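Rorau Hardwax Oil for Dining Tables
by Ivitico

Satin finish, clear. Sold by the tin with one lint-free cloth and a printed care card.

We started making Rorau because our own kitchen tables were letting us down. You know how it goes. Somebody sets down a glass of iced tea, the phone rings, and by supper there's a pale ring in the wood that wasn't there at lunch. The old Olszewski workshop, where Wojciech Baran learned to finish furniture, used an oil and wax blend that held up to just this kind of everyday living, and Rorau is our version of it (with a much nicer smell, we promise!).

It goes on thin, soaks in, and leaves a soft satin surface that still feels like wood when you run your hand over it. Reddish and brown woods come up especially warm, and the grain gets a bit more depth without looking shiny or wet.
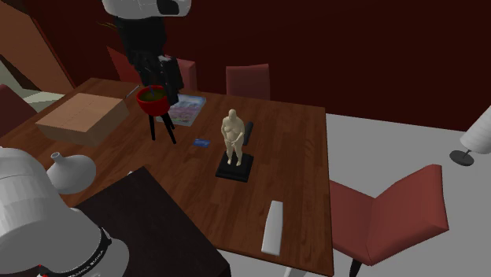 One thin coat is plenty for a table that has been oiled before. Bare or freshly sanded wood wants two, with a night's rest in between. Please don't be tempted to pour it on thick, however thirsty the boards look. We have all done it, and we have all ended up with a sticky table and a lot of rubbing to do the next morning.

How to use it

Clear the table and wipe it down with a damp cloth, then let it dry completely. Sand lightly along the grain. Stir the tin (stir, don't shake, or you'll be chasing bubbles). Put a small puddle on the cloth and work it in along the boards, one section at a time. Wait 5 minutes, then wipe off everything that hasn't soaked in. Leave it overnight before you eat there, and be gentle with it for the first week. Coasters help, and so does mopping up spills when you see them.

Lay used cloths out flat outdoors until they are fully dry. Oily cloths left in a ball can heat up by themselves and catch fire, so don't skip this, even if you're tired and dinner is late.

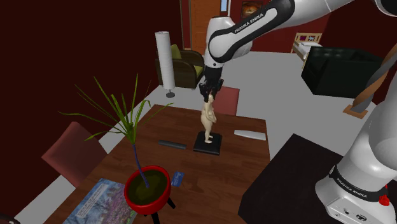 Weronika Kozłowski looks after our customer mail, and the question she gets most is whether Rorau can go over varnish. Sadly, no. The oil has to reach the wood, so an old varnish needs to come off first. If you aren't sure what's on your table, put a drop of water somewhere out of sight and see whether it darkens the wood after a while. If it just sits there in a bead, write to us before you buy and Weronika will talk you through it.

For week-to-week cleaning we like our own Prolside soap, a spoonful in a bucket of lukewarm water, but any mild soap will do. Stay away from scouring pads and anything with bleach in it.

Details

Size: 300 ml
Item number: 1532
Finish: satin, clear
Use: indoor tables, shelves and sideboards
Cleanup: mineral spirits for brushes, soap and water for hands
Storage: lid on tight, away from frost and out of children's reach

The larger workshop tin is back in July.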